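My brother-in-law sends me robot videos. He sends them on Tuesday nights, mostly, after his kids are down, and they all show more or less the same thing: a pair of arms folding a shirt, set to piano music, sped up eight times. He adds one word, which is "soon."

I have folded a lot of shirts. I also spent eleven years on a shop floor, most of it at a bench putting small plastic housings together with small black screws, so I come at this with two sets of opinions. The short version is that I don't think it's soon. The long version is the rest of this post, and you can skip it if you only come here for the tomato updates (the tomatoes are done, it's November).

What set me off this time was a visit to Jaltik, where Orhun Kılıçarslan works. Orhun and I shared a bench at Soylu back when Soylu still made its own thermostats. He went into automation and I went into complaining about it. He'd been telling me for months that I should see the thing with my own eyes before I wrote another word, and that seemed fair, so I drove over.

I'll give him this much. The arms are quieter than I thought they'd be. I had a picture in my head of the old welding line, with the cage and the yellow paint and the hiss, and this was two arms over a wooden table with somebody's desk a few feet off. You could hold a conversation next to it, and we did, for most of an afternoon.

The fingers were the part I liked best. They're orange plastic with ribs, and they're soft. Push on the side of one and it bends around your thumb. Orhun says that's where half the progress came from, and I believe him, because a hard steel jaw does one of two things to a plastic part and I've swept up after both of them.

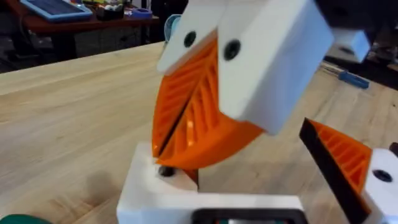

*Orange fingers over the white plastic piece, with a second gripper at the lower right.*

Now look at how much of the job is hidden behind the hand. When I did bench work I barely looked at the part. I felt for it. You know a screw is starting crooked about a quarter turn in, before there's anything to see, and you back it off without deciding to. I asked Orhun how the arm knows that. He said it watches, and from enough watching it learns what a bad one looks like. I asked what it does when its own fingers are in the way. He said that's a good question and offered me tea.

He had numbers for me, because he knows I like numbers. They've recorded 3,943 tries at various table jobs. A new job wants roughly 300 before it's worth letting the arm go on its own. I wrote that down and thought about the kid we trained at Soylu one summer, who needed maybe four goes at a housing and then did 250 a day while telling us the plot of a movie. She was nothing special at it, either. She'd be the first to tell you.

Orhun's answer is that the kid left in September and took her four goes with her. What one arm learns, the next arm gets for free. That's the best argument they have and I don't have a good comeback. I'll only say that I heard a version of it at Betard, when they put in the label machine. The second label machine got everything the first one knew, and it also got a shelf that was an inch lower, and it put labels on the shelf until lunch.

And that's a shop, where somebody has at least tried to keep things the same from one day to the next. Think about your kitchen. Mine has a drawer that only opens if you lift it. There's a lid that fits two pans badly. The dishwasher has to be loaded around a broken wheel. A person visiting my house picks all of this up in one evening, with some swearing. I'd like to see the arm that picks it up at all, and I'd like to see it without the piano.

There's money in it, too. The startup Galtutent has a brochure out for a home helper, and Orhun had a copy on his desk. It promises to clear a table, "light items only." I don't need help with the light items. Come back when it'll do the roasting pan, or get behind the toilet.

I asked him straight out when one of these would do my laundry. He said he thought ten years for a decent job, start to finish, hamper to drawer. Then he said he'd also thought ten years when we were at Soylu, and he laughed, and so did I. He's better company than the people in the videos.

So where I've landed is a little to the left of where I started. I think some benches will go this way sooner than I'd have said last spring, the ones where the part is always the same part. Plenty of people sit at those benches, and I wish the brochure had a page about them. Homes I don't see. I told my brother-in-law I'd pay $2,000 tomorrow for something that could match socks out of my dryer, cash, no questions, and he could hold the money.

He sent me another video. It was towels.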